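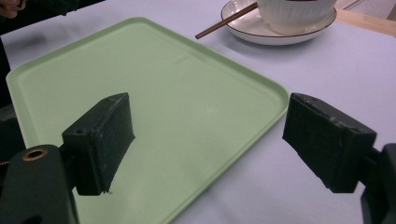
Hand-held gripper demos: my tray pickups keep going wrong at the rim

Asked by Shiela Belmonte, 10 May 2021
Viewed 382 times
Tags: teaching by demonstration, hand-held gripper, table tasks

Hi everyone, and thank you in advance for reading all of this, I know I go on.

I'm recording demonstrations with a hand-held two-finger gripper, the kind with the camera on it, and the job is clearing a small table setting. The pieces are a light green plastic tray with a low raised rim, and a round white plate with a ribbed bowl and a pair of chopsticks on it. The cloth is a pale lavender color. The first thing I want to teach is simply taking hold of the tray by its rim and sliding it a few inches toward me.

When I do it by hand it feels easy! I come in with the fingers wide open, get one over the inside of the tray and the other past the outside, drop down and close. But when we train on those recordings and play the result back on the arm, it closes too high and slips off the rim, or it comes down so hard that the whole cloth shifts. Out of the last 51 tries on the arm I'd call 5 of them decent, and I'm being generous with one of those.

I have 600 demonstrations so far, recorded by three of us taking turns. My coworker Dindo thinks we just need more. I'd rather not spend another month of afternoons on it if the way we're doing it is the problem. Our finger pads are also pretty scuffed and one has a frayed corner, if that matters to anybody.

Does anyone have advice on how to hold the thing, how fast to go, or what to throw away? We don't have force sensing, only the camera view and the finger width.

3 answers

Lorna Dunbar
Accepted answer

Hello Shiela, welcome! I had a very similar problem in January with a shallow baking dish, so you have my full sympathy, and I don't think you're far off at all.

My first guess is the moment right before you close. When people do this by hand they drop and squeeze in one smooth motion, and your wrist quietly feels the rim and the table and fixes the height for you. None of that feeling ends up in your recording. All the arm gets is a camera view of the fingers somewhere over the tray and then a width that starts shrinking. If your 600 demos start closing at 600 slightly different heights, it will learn something in the middle, and with a rim that low, the middle is often too high.

So I'd try a fresh small batch, done like this:

Start with the fingers wide open on either side of the rim and hold still for a beat. Go straight down, slowly, until the finger tips are just above the cloth on the outside and just above the tray floor on the inside. Stop again. Then close, without letting your wrist move. Wait one more beat before you slide the tray. It will feel silly and slow (my husband asked if I was all right) but the pauses give you a clean "now I am low enough" view, and that's what you want the arm to recognize.

Keep the part of the rim you're going for between the two fingers in the camera view for the whole way down. If you swing in from the side and one finger hides it, the model is working from memory right when it matters most.

Then go back through the old recordings and pull any where the tray had already moved before the fingers closed. You bumped it, you corrected without thinking, and now the arm is learning to bump it too. I threw out a good third of mine and the results got better that same week.

And yes, do vary where the tray sits and how it's turned. Just vary that between demonstrations and keep your own motion boring. Please let us know how it goes!

Imelda Dagdag

Agree with Lorna on the pauses. Two more things to check.

Three people means three different styles. Sort your demos by who recorded them and train on one person's only, as a test. We did this at Tumus and our most careful person's recordings alone did better than everybody's together. After that we wrote down the motion on a card and the others copied it.

On the pads, scuffs wouldn't bother me, and a bit of dust you can wipe off. The frayed corner I would look at, especially if it's on the bottom where it meets the tray. Make sure the pads on the arm are the same shape and length as the ones on your hand-held one. Ours were off by the thickness of a coin and it looked exactly like "closes too high." Took us far too long to find.

Also tape the cloth down underneath. It won't fix the pressing, but at least the plate and bowl will stay put while you sort it out.

Dindo Lumbao

coworker here lol. I still say more data. But I measured the pads after reading Imelda's answer and the arm ones ARE shorter, so we're going to swap those first and then do a slow batch the way Lorna says - Shiela is already practicing her pauses.

Comments

Shiela Belmonte: Thank you all so much, really. The one-person test is a great idea and I'm a little nervous about whose recordings will win. Lorna, do you pause when letting go as well, or only on the way in?

Lorna Dunbar: Both! Open, wait, then lift straight up. Otherwise it tends to drag the tray along as it leaves.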